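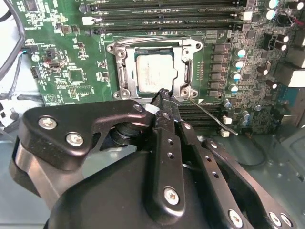

Visit to the Zirside reuse and recycling site, Clakow

Our school eco group visited the site on October 24, 2021 to see what happens to small electricals after collection. The visit was arranged by Midari, which runs the kerbside service.

Items are weighed on arrival and sorted into reuse, spares and scrap. The site takes in around 3000 kg a week - mostly kettles, toasters and office equipment. Batteries go into a separate store.

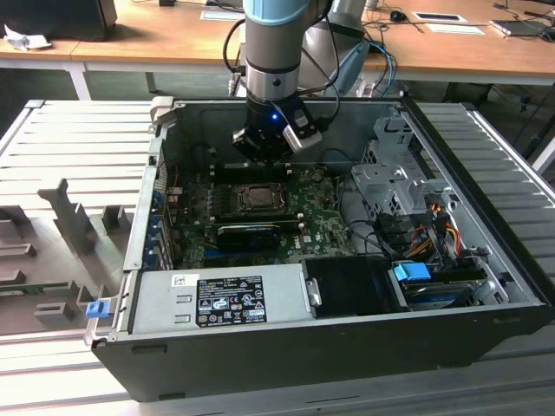 Scrap is then baled by material and sent on under the Sowa scheme. Mixed plastics remain the hardest stream to place, and the price paid for them changes from month to month.

Pupils asked whether cables should be left attached.

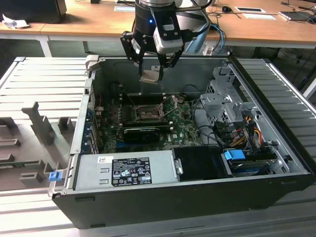

Elżbieta Czerwiński replied that they should, as loose cables tangle in the sorting line. Plugs may also stay on.

The second half covered school collections. A collection point needs a dry, locked space and a lid that shuts. Bins are emptied every 9 days. 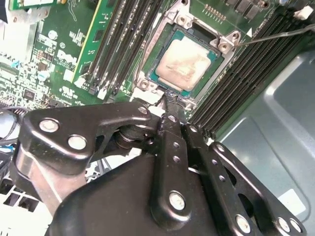
According to Zdzisław Mazurek, vapes and loose batteries must never go in these bins. They need the small red tub from the school office.

Our own collection starts in November.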